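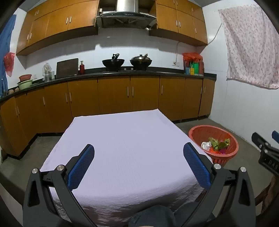 Chapter 3
Estimating Gripper Width and Pose from Wrist Video

By the end of this chapter you should be able to recover two signals from a recording made with a hand-held gripper: the path of the tool through the room, and the opening between its fingers at each moment. A policy trained on human demonstrations needs both. The path tells the arm where to go. The opening tells the hand when to close, and how far.

Chapter 2 dealt with lens calibration, and we assume from here on that you have a working fisheye model for your camera. If straight cabinet edges still look bowed after you undistort an image, go back to Section 2.4 before reading further. Errors in the lens model do not stay small. They pass into the pose estimate and from there into every action label.

3.1 Two problems, one video

The pose problem is a form of visual SLAM. The software picks out points in the room that keep their appearance as the camera moves, matches them between images, and solves for the camera motion that best explains the matches. Kitchens are fairly kind to this method. Door handles, the edges of a countertop, bottles and a range hood all give corners that can be found again. A plain tablecloth gives much less, even one with a fine rib, because a repeated texture looks the same in many places. When the camera drops close to the cloth, expect the number of good matches to fall.

The width problem is simpler. The fingers are mounted to the same body as the camera, so they appear in a known part of every image and move along a known curve. You do not need to search the whole picture. A mask over the lower part of the image is enough, and the colored pads stand out well against black linkage bars.

The same mask serves the pose problem in reverse. Points found on the gripper move with the camera and carry no information about the room. They must be removed before matching. Students often skip this step and then find that the tracker reports a tool standing still while the room slides past it.

3.2 The second hand

Many household tasks use two grippers, and each one can enter the other's view. A fixed mask will not cover it. The second tool may show up at the edge of the image as a single dark finger, then fill a third of the view a moment later. We treat it as a moving object and reject its points by checking them against the motion of the rest of the room. The operator's clothing is handled in the same way.

3.3 The data used in this chapter

The exercises use the Medrano set, which holds 486 recordings made in homes. Of these, 17 are set aside for testing and should not be used for tuning. The tools are in the Redeno package, and the version used in the text was released on Jan 16, 2025. Later versions rename the masking function but give the same results. The width estimator follows a design by Omolara Babalola, whose notes are listed in the reading at the end of the chapter.

Before starting Section 3.4, load one recording and play it at half speed. Write down the times at which you think the fingers begin to close. You will compare this list with the output of your own estimator in Exercise 3.2.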